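Small baskets get a big welcome at Galtbridge craft room

The Galtbridge community craft room has a new way to sort its odds and ends, and regulars are thrilled! Small plastic baskets in black, green and blue are replacing the old shoeboxes, which had been splitting at the corners for years.

The room bought 24 of them in February from Maeng, a housewares shop over in Eston, after a bake sale brought in $217. Buttons, zippers and spools will each get a color, and there should be enough left over for the kids' bead table (always the messiest spot in the building).

Slotted sides were high on the wish list, so people can peek in before pulling a basket off the shelf.
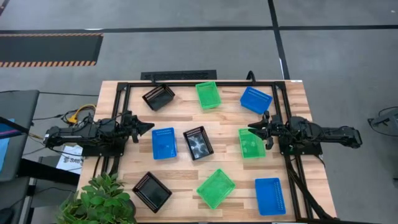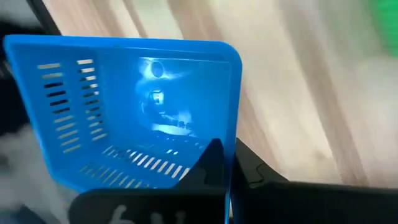

Sorting night is open to all

Everyone is welcome to help fill the baskets! Doors open at 6 p.m., and 14 people have already signed up. Bring spare buttons, ribbon or thread in any condition. Fabric scraps go to the Clernorau quilt group as usual, so please keep those in a separate bag. Children under four are welcome with an adult, and the tea urn will be on until 8.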